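# Pondura Returns Bench Data Card

Sorting mixed returns by hand, recorded at the Pondura packing site.

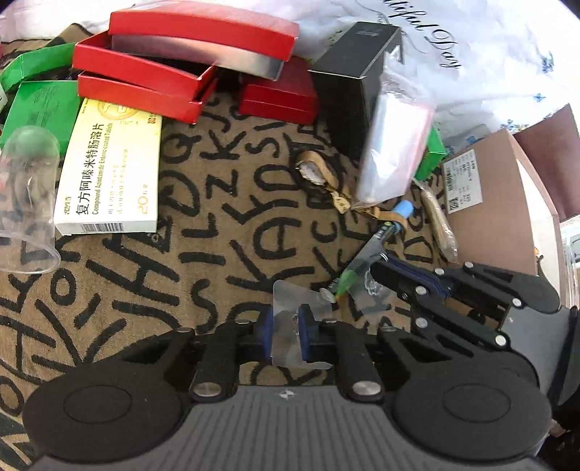
The set holds 500 episodes from the returns bench, where small goods and used packaging get separated before restocking. Staff did the recording on paid shifts, 14 people in all. Zubaida Gondal runs the bench and checked the task labels.

## What changes for staff

Jotik, the sorting cell trained on this data, takes the night backlog starting in March. Day sorters keep their hours and move to checking rejects - slower work, with more reading of labels.

## Known gaps

Clear plastic is labeled unevenly. 77 episodes have no end state.

Related
- Zirska gripper notes
- Abdelaziz bench layout
- Shift survey, Tuesday crew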